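Textile Care and Fibers, Unit 4: Absorbency
Handout for the December lab

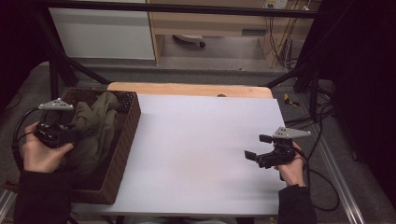
Absorbency is the amount of water a fabric takes up compared with its dry weight. Cotton and linen take up a lot, polyester very little. Blends fall in between – check the fiber label first.

Weigh each swatch dry, soak it for 30 minutes, drain, and weigh again. The Matmont cotton swatch weighed 329 g dry and 828 g after draining. Work out the percentage gain and bring it to class.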